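Friday, 7:40, before the floor opens

Read through the overnight runs with coffee. 2,566 simulated table clears since March, and I still get a kick out of opening the log first thing! The black round piece is the one I keep going back to. It's big and dark, and the fingers have to come in right over its edge.

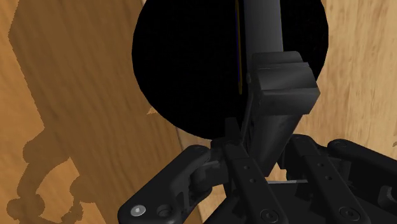 Eun-seong Baek: I'd like the night crew to see these before the arm goes live. They know which items get dropped, and so far we've only asked them about hours.

Fair point, and I've moved their session up. Two of them already sat with me at the Um terminal on Tuesday's late shift and changed the pick order in 48 minutes (small things first, cloth last). Much better than my version.

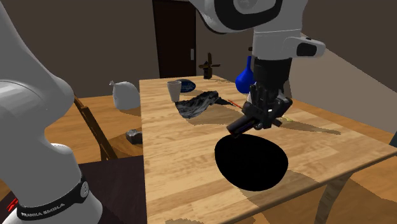

Wonuteo Shared Kitchens / Table Service Automation

What changes for people: clearing drops off the late shift, and restocking and checking the arm come on. Araceli Aranda has the new rota drafted, with nearly 93 hours a month to hand back out. She wants some of it to go to training on Keseck, and so do I - the folks who learn it will be the ones setting the rules for each table.

Still open: who gets called when it stops mid-clear? Right now it's me, and that can't last. Also the pencil. Does it go in the tray or stay put?
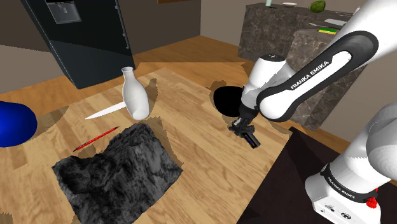

Gripper empty, cloth and pencil still on the table.

Ask Skalavton for the stop-button layout. Rerun with the new order tonight.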